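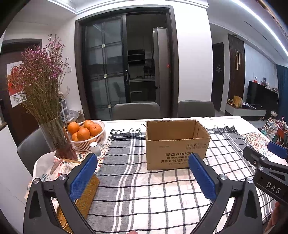
3.2 Household sorting and set-out

Figure 2. Open cardboard box on a dining table, with printed text on the front panel.

Paper and board were the largest share of recyclables by volume in both districts. We asked 300 households in Ovcombe and Dralevgate to keep a diary of every carton they threw out during February, and 284 returned one we could use. The diaries list 753 cartons. Most were plain brown shipping boxes or the outer boxes of cleaning products, and they ranged from shoebox size to boxes that two people had to carry.

Diary keepers noted whether each carton was flattened, torn up or set out whole. In Ovcombe, where bins are shared by a stairwell, whole cartons were common and the bins filled before the second pickup of the week. In Dralevgate each house has its own bin, and most people flattened their boxes. Karras and Nordin report the same split for Vemodport, though their survey covered only apartment blocks.

Many cartons stayed in the home for some time before disposal. Respondents used them to hold toys, onions, shoes and papers. We recorded the date a carton came in and the date it left, but we did not ask what it was used for, so the uses given here come from notes in the margins. Cartons still in the home at the end of the month were left out of the total.

Tape and labels were rarely removed. The sorting plant at Bouzid accepts both, and its printed guide for residents does not mention them.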